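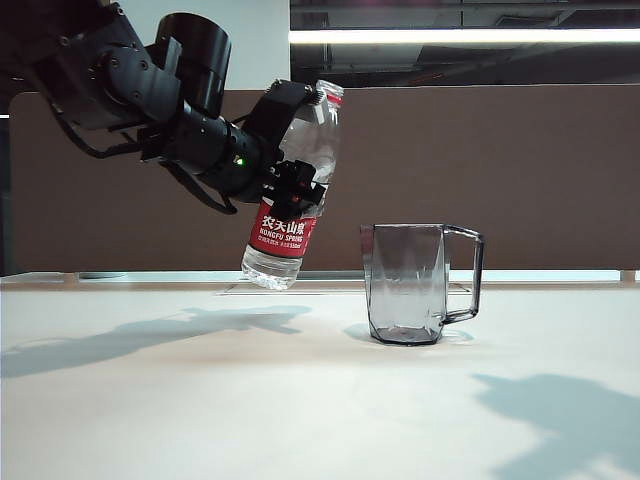
Jenő Boros wrote in the margin of our first draft that an index is the only chapter of a memoir its author cannot blame on memory, and asked why we had left it until Section 4. We had left it there out of cowardice. Indexes are dull to read in bulk, and the books in the Treltden collection, all of them privately printed life stories paid for by the people who lived them, have indexes that are duller than most. They are also the one part of the book where the writer has to decide, entry by entry, who was in it.

4. The index as a second autobiography

4.1 Material

The earlier sections dealt with openings, ancestors and schooldays. We turn now to the back matter. Many of the Treltden memoirs have no index, and a few promise one on the title page and then fail to supply it. From those that do have one we transcribed 1,385 entries, keeping the original spelling, the original order (alphabetical in intention) and every page reference, right or wrong. We then checked 100 of these entries against the pages they named. The checking was done by hand, by two readers who are still on speaking terms.

An entry was marked as sound if the person or thing named could be found on the page given, or on the page next to it. This is a generous rule. We adopted it after the first afternoon, when the strict rule threatened to leave us with very little to write about. Several of the books were plainly reset after the index had been made, so that every reference past a certain chapter drifts by the same amount. We count that as the printer's sin. Where the drift was regular we corrected for it silently and went on.

We make no claim that the Treltden authors are typical. They had money enough to print and free time enough to write, and they believed that someone would want to look them up afterward. The last of these may be the most unusual thing about them.

4.2 Who gets in

The first surprise was how badly the indexes match the books. A reader working from the text alone would expect the largest entries to belong to parents, spouses and business partners, who between them fill most of the pages. In the indexes they often shrink or vanish. A wife who is present in every chapter may have no entry, presumably on the ground that she is everywhere, like weather. A bishop who once shared a railroad compartment with the author, and slept through most of the trip, gets his full title and a page number in bold.

The memoir we call the Ojala volume, after the house where most of it is set, is the clearest case. Its author gives a long and rather touching account of the cook who raised him. She taught him his letters, hid him from his uncle, and lent him the fare when he left home. She is named in full on her first appearance and by her first name from then on. The index passes her by. It does find space for a general, met once at a flower show, and for the general's brother, not met at all but "expected daily."

It would be easy to call this snobbery, and some of it is. But the snobbery is patchy. The same index lists a pony, a rowboat and a brand of boot polish. What these seem to share with the general is that the author thought a stranger might come looking for them. The cook was known only to people who already knew where she was in the book. On this view the index was built for visitors, and the family was expected to use the side door. 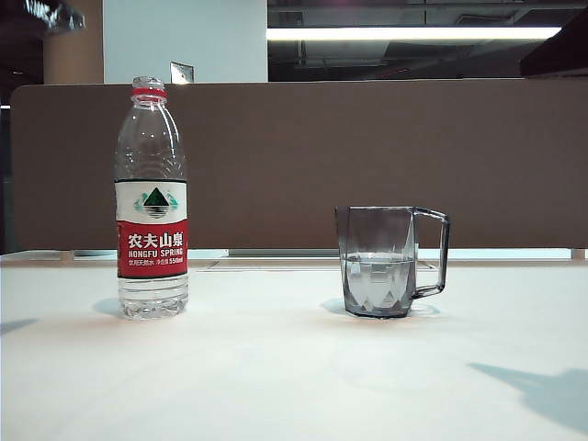
Quiroga disagrees, and since her reading shaped the rest of the section it is given at length. She holds that we were treating the index as something the author wrote, when in most cases it was handed to a relative with a pencil and a free week. The missing cook is then a niece's doing. The niece had never met her, could not tell whether she mattered, and was in any case working through the pages for capital letters. A general has a great many capital letters. So does a brand of boot polish.

There is support for this. The Torkine papers include the working slips for one of the indexes, cut from the backs of old concert programs and still in bundles. The hand is not the author's. At several points the author has gone through afterward and added slips of his own, in ink, and these late additions have a very different flavor from the rest. The pencil slips are names. The ink slips are grievances. "Drains, neglect of." "Partner, conduct of my." "Doctors, mistaken." One of them reads simply "Gratitude, absence of," and is followed by more page references than the author's own children receive.

We therefore came to think of these indexes as having two layers. The first is mechanical, and tells us what an outsider with a pencil took to be a proper noun. The second is the author coming back to the finished book in a bad mood. Where the slips survive, the layers can be pulled apart with some confidence. Where they do not, we have used the wording as a guide, and treated any entry with a comma followed by a complaint as belonging to the second layer. Boros regards this as rash. He may be right, though he has not proposed a better comma.

4.3 Entries that point to nothing

Some entries lead nowhere under any rule, generous or strict. The page exists and the person is not on it, nor on the pages around it, nor anywhere else in the book. We had set these down as blunders until we noticed that they cluster. In the Trestance memoir, which runs to 2 volumes and should have run to one, a Captain L. is indexed with a tidy string of references, every one of them falling in the chapters on the author's engagement. He is not mentioned in those chapters. He is not mentioned in any chapter. The chapters are noticeably short, and one of them jumps from a picnic to a funeral inside a single paragraph.

The likely explanation is that the index was made from an earlier version and that the captain was taken out in proof. Whoever removed him did not think to look in the back. He survives as a name and a run of page numbers, and from the numbers alone we can say that he came on the scene before the picnic and was still there for the funeral. It is more than can be said with certainty about the author's husband, who enters the book in a subordinate clause.

Ghost entries of this sort deserve more attention than we can give them. They record a decision to leave something out, made late, by someone who knew the book well enough to find every mention and not well enough to remember the index. We found no ghost that belonged to the mechanical layer only; each one sits in a chapter that shows other signs of cutting, such as an abrupt change of season or a footnote explaining a remark that has gone. We had hoped to find a draft of the Trestance memoir with the captain still in it. The family's answer to our letter was brief and mentioned the damp.

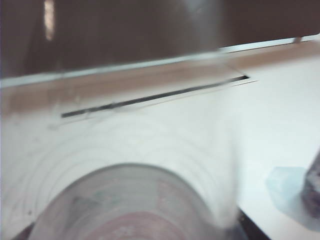 Figure 4. Glossy dark brown surface with a pale edge and a tan-beige band beneath it.

4.4 A note on "see also"

Cross-references are rare in the Treltden books and nearly always ill-tempered. The mild use, in which a reader at "Boats" is sent to "Rivers," hardly occurs. More often the link carries an opinion the text was too polite to state. "Uncle, my: see also Debt." "Committee work: see Waste." In the Ojala volume "Marriage" sends the reader to "Travel," and "Travel" sends the reader back again, with no page number at either end.

We first read that loop as a joke, then as a mistake, and have settled on neither. If Quiroga's niece made it, she was probably tired, for both entries fall near the close of a long run of slips and the ones on either side are out of order as well. If the author made it, he did so after the book was set, when the index was the only place left in which he could still add a word. Section 5 takes up the errata slips, where several of these same authors found that they had been wrong about that.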